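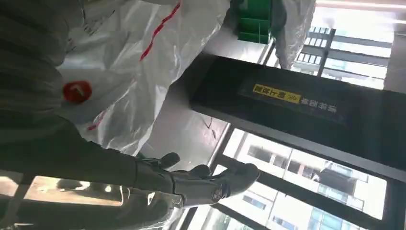
*El plástico, con la raya roja y el tapón.*

**Wondimu Worku**
Tengo un plástico blanco translúcido, muy arrugado. En Nelta dicen que se alisa con secador en 5 minutos. No me lo creo. ¿Alguien lo ha probado?

**Yetunde Babalola**
Yo sí, con uno parecido. Tras 40 minutos seguía con pliegues, y encima se me deformó una esquina. Extiéndelo en el suelo con peso encima y espera 3 días. Tampoco esperes milagros.

**Suleiman Eze**
plancha y listo

**Abimbola Onuoha**
¿Plancha directa sobre plástico? Dudo que Suleiman lo haya hecho. Y antes de nada mira si el tapón rojo cierra algo, yo no le pondría peso encima.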